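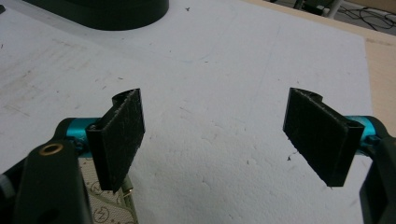 Fig. 4. Flotano hand-held gripper, fingers open, over a white work surface.

Section 4: Checks Before You Record
By Siham Hattar, October
Reading time: 3 min
8 comments | 88 shares

These are the house rules for the Flotano hand-held gripper at the Tovadberg bench. They apply to everyone, including people who have used a gripper before and would like us to know it.

4.1 Pads

1. Open the fingers all the way and set the tool down. Keep your hand off the trigger until you reach step 5.
2. Look at the inner face of each pad. A rough, fibrous face is normal. A pale, scuffed top edge is normal too, and so is a slightly ragged bottom one.
3. Pick off lint with tweezers. Do not use tape, and do not blow on it. You will only move the lint to the other pad.
4. Replace pads in pairs, after 3000 closes or when one starts to peel, whichever comes first. One new pad and one old pad will grip like two people carrying a couch who aren't speaking.
5. Close the fingers slowly on nothing. The pads should meet along their full length. If they meet at one end only, stop and go to Section 7.

CAUTION: The arm links pinch. They have no opinion about what they pinch.

4.2 Work surface

1. Lay the white sheet so that it covers the whole reach of the tool. Bare wood at the far corner is fine as long as no task goes there.
2. Brush off crumbs, slivers and stray fibers. Dents and fine scratches can stay. Replace the sheet when you can no longer tell a scratch from a crumb without poking it.
3. Put task items where the log sheet says they go. Soft items such as fabric may lie partly under a finger at the start, but check that no zipper or trim is caught before you move.
4. Do not tidy the surface halfway through a session. Either clean it before the first recording or live with it until the last.

NOTE: Marks on the sheet are allowed in recordings. Write "marked" in the surface column. "Kind of gross" was used for most of last year and turned out to be hard to search.

4.3 Floor and cables

1. Keep cables on the floor beyond the far side of the table, never across the side where you stand.
2. Leave slack. A tight cable will wait for your best take.
3. Untangle them on Wednesday, whether or not you feel they need it.

4.4 Recording

1. Begin every take with the fingers open and empty, and hold still for a slow breath.
2. Record up to 200 takes per session, then stop and repeat 4.1. Tired hands squeeze harder, and the log will show it.
3. If you drop something, finish the take and mark it as a drop. Deleting drops is the one thing in this section that will get you a visit from me.
4. Copy the log to the Stedemstead folder before you leave the bench.

Pad part numbers and the Bae adapter settings are in Section 5.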